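Paper towel holder: roll drags and the whole thing tips. Is it the holder or the roll?
Home and Kitchen > Small annoyances

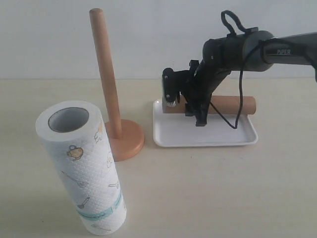

Posted by plattner_kitchen
Seen 3468 times

I have a plain wooden paper towel holder, a dowel on a round base, nothing to adjust and nothing to read the manual for. For years it behaved. Then in July I switched to the rolls with the little kitchen drawings printed on them, and now every time I want one sheet I get either a corner the size of a stamp or four feet of towel and the holder lying on its side.

The new roll goes on fine. It slides right down over the dowel. But it won't turn freely, and if I pull with any feeling the base comes up off the table. I've been holding the top with my other hand, which defeats the purpose, because my other hand is usually covered in egg.

Things I have tried: pulling slower, pulling faster, turning the roll upside down, leaving it off the holder entirely (it rolled behind the stove). I'd like to keep the holder. It was a gift and the giver visits.

Also, does anybody have a use for the empty tubes? I keep putting them in a tray with the idea that I will think of something.

Posted by Ronham33
Marked helpful by the poster

It's both. A bigger roll is heavier and rubs on more of the base, and the bottom edge of the cardboard core is often a bit chewed up from the factory. If your base has a collar where the dowel goes in, the core can catch on that too.

Before you put the roll on, stick two fingers into the bottom of the core and press the cardboard outward all the way around, so it's round again and there are no flaps. Then rub a candle stub on the top of the base where the roll sits, and around the collar. Buff it with a dry cloth. You want it slick, with no crumbs of wax left over. Mine turned easily after that – a little too easily for the first week, if there's a cat in the house.

For the tipping, put something grippy underneath. I cut a circle out of rubber shelf liner, slightly smaller than the base so it doesn't show, and stuck it on with double-sided tape. Wipe the bottom of the base first or the tape will hold on to the dust and nothing else.

And pull sideways, low down, across the perforation. Most people pull up. Pulling up is how you lift a holder.

Tubes: I flatten one end and keep extension cords in them. A cord stays coiled and you can write on the outside which one it is.

Posted by guseo_1000

buy a heavier holder. I got a Flellodico with a metal base and it has never moved, including the time I wanted to move it

Posted by TheOtherDrawer

Check which way you've got the roll on before you start waxing things. I'm right-handed and I like the loose end coming off the right side. Put it on backwards and you're winding your arm around the front of it for every sheet. You say you tried it upside down, but did you try it for more than one sheet? I gave mine an afternoon.

On the tubes, mine go in the recycling. I had a bag of them once for a craft project. The child in question is now taller than I am.

Reply from plattner_kitchen

Candle and shelf liner done. The core was bent in at the bottom on one side, so I owe the teapots an apology. It turns now, and the base stays put unless I'm in a real temper. Two cords are in tubes. The rest of the tubes are still under consideration.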